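Dralora's September Update Brings Fishing Contests and a Kinder Guild Market

Good news for everyone who has been wandering the docks of Stetstead wondering when those locked boathouses would finally open: the September update for Dralora goes live this Wednesday, and there is a lot packed into it! The biggest addition is the Grerkport Regatta, a fishing and sailing contest that runs for 2 weeks and is open to any captain at level 20 or higher. Players earn tide tokens for every catch, and 900 tokens will get you the Lantern Sloop, a lovely little boat that glows after dark (and yes, you can dye the sails).

The guild market has had some care too. Listing fees are lower, expired items go straight back to your chest, and the search box now remembers what you looked for last — a small thing, but one that players have been asking for since spring.

Noémi Gulyás, who leads the events team at Oláh, said the regatta grew out of a much smaller idea. "We started with a single fishing pond and just kept adding to it," she said. "I still go to that pond most evenings, to be fair." 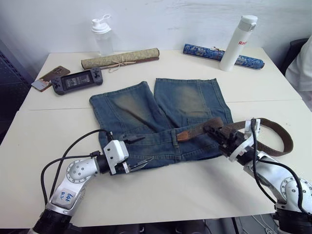 Filed under: Game Updates

The update also adds 135 new cooking recipes, most of them using fish from the regatta, and a second stable slot for every account. Servers will be down for maintenance on Wednesday morning, and anyone who logs in before the weekend will find a bait box waiting in the mail.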